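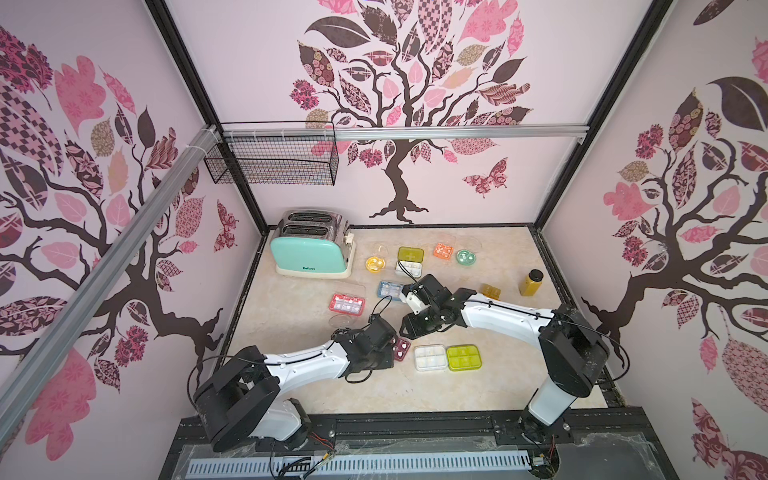

Lost compartment trays and dishes wait for owners at Stumia craft hall

By Filipa Magalhães
October

The Stumia craft hall has put its unclaimed small trays and dishes out on one table and wants their owners to come and get them before the end of the month.

The collection includes compartment trays in several colors, among them an orange one holding small white pieces and a blue-and-white one. There are also round petri dishes, an olive-yellow container with a lid and a tall amber-yellow bottle with a black cap. A mint-green toaster marked "Deliose" is on the table as well.

Hall manager Idalina Correia said most of it was left behind after the bead and resin classes, which drew 40 people over the summer.

"People bring their own trays, they chat, they go home without them," Correia said. "We have one shelf and it is full."

Anything can be picked up at the front desk until 5 p.m. There is no charge, but owners will be asked to say what they left. Items still there in November go to the Mota swap shelf, where trays sell for $2 each.

The hall is also asking members to put their names on the bottom of their things from now on.

Comments (3)

Reginald Escobedo: Is the toaster up for grabs if no one claims it?

Hélder Peixoto: The orange tray may be my wife's. Will stop in.

Jaime Cunha: Please open the desk later than 5, some of us work.

Contact the newsroom | © Plarkurari News | Back to top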